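The Towel Teachers

Laundry has been beating robots for decades, and a small lab in Mornstead thinks the answer starts with a tool you can hold in your hand

Thursday, December 19, 2019

The first thing you learn at the Mornstead workshop of Bollum is that a towel has no shape. It has a size, a weight and a feel, but the shape is whatever the last person left it in. A robot that can pick up a coffee mug two hundred times in a row may go completely to pieces in front of a hand towel, and the people here find that thrilling.
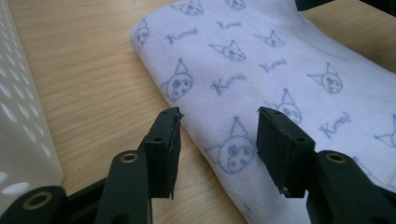
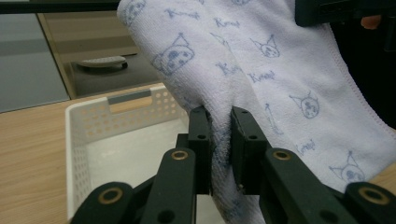
Towel work at Bollum, from the point of view of the hand-held gripper.

Their method is called Clirkidik, a name that began as an imitation of the sound the first set of jaws made when they closed. The idea behind it is so simple that I kept waiting for the catch. You take the gripper off the robot and give it to a person. The person does the chore. A camera fixed to the tool records everything the fingers are about to touch, and a learning program studies the recordings afterward, trying to work out what the hand should do next from what the camera sees now.

The usual way to teach by example is to steer a full robot arm from a distance, and anyone who has tried it on fabric knows how slow and strange that feels. You squeeze a control, the arm drifts over, and you miss the edge of the cloth by the width of a finger. Then you go back and miss it again. With the tool in your own fist, all the small corrections you have been making since childhood come along for free. You slide under the hem. You feel it slip and grab a little deeper.

I got to try it, and I was hooked right away! The linkage moves with a light, even pull, and within ten minutes I had stopped thinking about my fingers and started thinking about the gripper's. Two flat pads are all you get, so you begin to hunt for places where cloth offers itself up: a rounded fold, a raised wrinkle, a bit of hem standing clear of the table. I have folded towels my whole life and had never once noticed how much of the job is choosing where to pinch.

That choice is what the team is after. Their early trials, back in February, used plain cloths and a plain table, and the program learned to find edges nicely. Then somebody brought in a patterned dish towel and it fell apart. Printed lines look a lot like creases to a program that has never met a print. So the lab changed its shopping habits. Cartoon faces, stripes, loopy lettering, anything that could be mistaken for a fold went into the pile, and the objects around the cloth were allowed to vary as well.

The result they are proudest of comes from a test with 200 recorded demonstrations, split across 32 towels. A robot arm fitted with the same style of jaws was then given 15 towels it had no recordings of. It found a usable first grasp on 10 of them. On the old plain-cloth training, the team says, patterned towels were mostly a lost cause.

Ten out of fifteen won't empty your dryer. A first grasp is only a first grasp, and there is a long road from there to a neat square on a shelf. Thick folds are still hard, as the pads can catch one layer when they need two, or bunch up the cloth so badly that the next move has nothing to work with. The arm is also slow. I watched it consider a washcloth for what felt like a full song on the radio.

But look at what the failures have in common. When the lab sorted its misses, most came from towels that had been laid down in ways the recordings rarely covered, with the hem tucked under or the far corner doubled back. That is a gap you can fill in an afternoon with a basket of towels and a willing pair of hands, and no robot has to be in the room while you do it.

The next round of tests will use a heavier set of finger pads from Hattori, a parts shop across town, shaped to get under an edge that lies flat against the table. There is a disagreement in the lab over whether softer pads would do more good than thinner ones, and both kinds are on order. After that come fitted sheets, a subject that made the whole bench groan when I brought it up. They have one in a drawer already, still in its packaging.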